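Research > Student Projects > Felldale Manipulation Course
Last updated: February

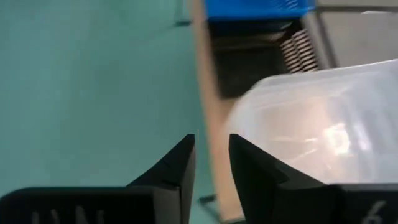
3.2 Workspace and Task Set

The course project was carried out by students of the Felldale program under the supervision of Genalyn Bañez. Each team was assigned the same bench, which carries two arms facing each other across a green work surface, and was asked to collect demonstrations of container sorting. Teams worked in sessions of 30 minutes and submitted 200 demonstrations each. Views from the wrist were recorded together with an overhead view of the full bench (Figure 4).

The containers include clear plastic boxes, solid blue trays and slotted baskets in blue and black. Clear plastic was included on purpose, as earlier teams had reported that glare made the rims of such boxes difficult to locate from the wrist view alone. A raised wooden shelf at the back of the bench adds a second working height.
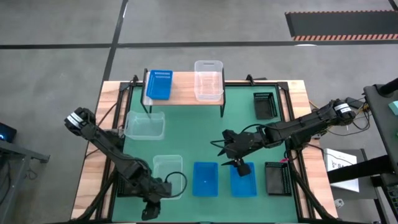 Figure 4. Bench with two arms, containers on the mat and on the raised shelf.

After removal of incomplete recordings, 1455 demonstrations were retained for training. The Hekari and Manalo teams shared a single labeling guide, and their recordings are treated as one group in Section 4.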